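Mar 16, 2020

Gripper comparison, day two. Foulkes fingers against the Drirkine set, both on the hand-held bodies. Bench log 3174 carries on from the rigid-object runs, which are written up separately and which I won't repeat.

Setup as before, except that I swapped the left finger pads after the morning runs. The old pair had gone shiny at the tips and Ye-ji thought they were skewing the slip figures. New pads are from the Onbridge packet, same hardness as far as the label goes. Wrist cameras recalibrated after the swap. Left one took two goes, the second came out fine. Clock offset between the two recorders checked at the start and again at lunch, no drift worth writing down.

Trigger travel on the right body is still longer than on the left. Eun-seong has backed the stop screw out by half a turn and it is better, but you can feel the dead part at the start of the squeeze. I have not touched it further because I want one full day of data with it left alone. 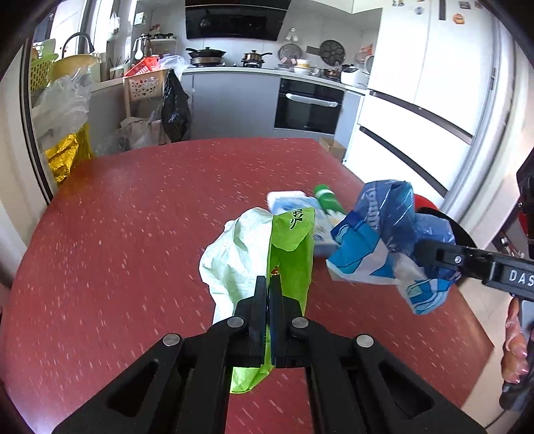 Thin film is the thing I wanted from today, and it is where the two finger shapes differ most. On boxes and bottles there is hardly anything between them. With carrier bags the Foulkes fingers need to come in low and close on an edge or a fold, and if you go for the middle of the bag they skate over it. Pinching the green bag by its bottom edge is the approach I have settled on for the left hand, with the right hand taking a corner of the blue-and-white one and lifting it clear of the table. The speckled table top is kinder to the depth estimate than the plain bench at Clurkside, going by the plots. Crumpled bags give a poor outline in the wrist view and the tracker loses the fingertips when the film folds over them.

Count for the day: 103 attempts on bags, 7 thrown out for tracking loss. Most of those were right hand. I make the drop rate a little lower with the Drirkine fingers but I don't trust that yet, as I did all of theirs after lunch and had got better at it by then. Should alternate tomorrow.

Battery on the left recorder lasted around 3 hours, shorter than in November. Spare is on charge.

To do:
Alternate finger sets every ten attempts.
Ye-ji to run the same bag list so we have a second operator.
Ask Eun-seong for the softer spring for the right trigger.
Try a narrower tip on the Foulkes set, file down the old pads first before ordering anything.
Export today's runs and check the timestamps on the last batch, the file sizes look small.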